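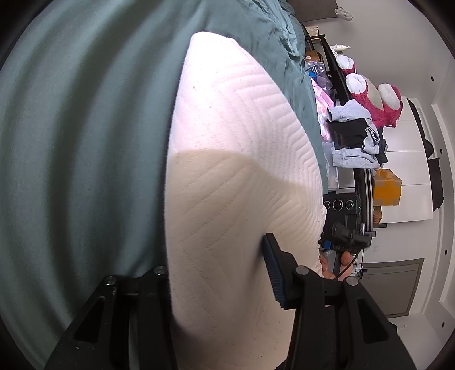
Acolchado blanco con pespunte en zigzag, sobre tela verde azulada.

Skaltix, jabón líquido para lana y ropa de cama
Botella de 1 litro · Sin suavizante · Aroma: ninguno o lavanda
Fabricado en Starkton
Página actualizada el 27 de febrero de 2025

Llevo años peleándome con los detergentes "para prendas delicadas" (los que huelen a colonia de ascensor y dejan el jersey tieso como un cartón), así que cuando abrí la tienda tenía clarísimo que el primer producto iba a ser un jabón en condiciones. Skaltix lo hacemos en nuestro taller de Starkton en tandas pequeñas y es el que uso en casa para casi todo lo que no sea ropa de deporte.

Es un jabón líquido espeso, tirando a transparente, que se disuelve bien en agua fría. Hace poca espuma. Sé que al principio eso desconcierta, a mí también me daba la sensación de no haber echado nada, pero aguanta las ganas de poner más: con poca espuma se aclara mucho antes y gastas menos agua.

Para lavar a mano, un tapón en un barreño de 6 litros y 15 minutos de remojo, sin frotar. Luego aprietas la prenda, nada de retorcerla, y la envuelves en una toalla para quitarle el agua. ¡Y a secar en plano! Lo de colgar un jersey de lana mojado en una percha lo hice una vez y me salió un vestido.

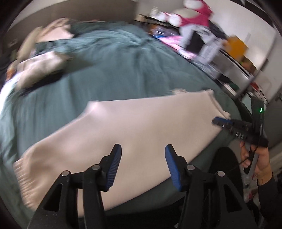
Prenda de punto en rosa pálido, extendida sobre la cama.

Para la lavadora, dos tapones con carga media, programa de lana o delicado y centrifugado suave. Si tu agua es dura, como la de Zalstead, donde tengo el almacén, añade medio tapón más. Los puños y los cuellos que estén muy sucios los mojo antes con unas gotas puras y los dejo un rato mientras hago otra cosa.

La ropa de cama gruesa tiene su truco. Las colchas, los cubrecolchones y los edredones finos los lavo solos, con el tambor a media carga, porque si van apretados el relleno se hace bolas y el jabón se queda atrapado en las costuras. Mira siempre la etiqueta: si pone que no se lava con agua, no se lava con agua, por mucho que te tiente. 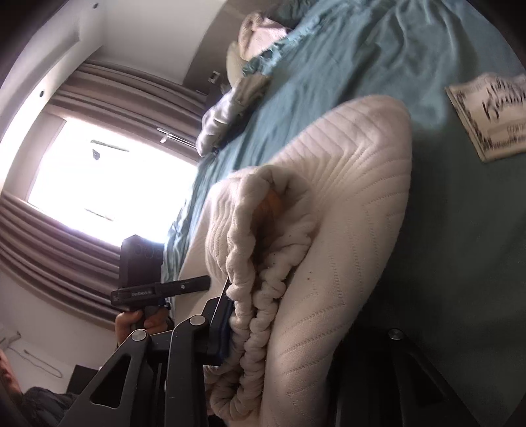
Al sacarlos los sacudo bien por las cuatro esquinas y les doy la vuelta a mitad del secado. En octubre, cuando toca bajar la ropa de abrigo del altillo, en mi casa hay cola para el tendedero. Lo que no esté seco del todo no vuelve a la cama, ni aunque sean las once de la noche y haya que dormir con la manta del sofá.

Formatos
Botella de 1 litro: 41 lavados a mano
Garrafa de recarga: 5 litros
Tapón dosificador incluido en los dos

¿Sirve para seda? Yo lo uso, pero prueba primero en una costura interior. ¿Y para plumas? Para eso prefiero Du, nuestro jabón específico, que es más suave y se aclara todavía mejor. Para manchas de grasa o de vino tinto no te voy a engañar, Skaltix solo no puede, y necesitarás un quitamanchas antes del lavado.

Guárdalo bien cerrado y lejos del radiador. Si se espesa con el frío, pon la botella un momento en agua templada y agítala un poco. La versión de lavanda se agota rápido, así que si pone "sin existencias" déjame tu correo en el aviso y te escribo en cuanto salga la siguiente tanda.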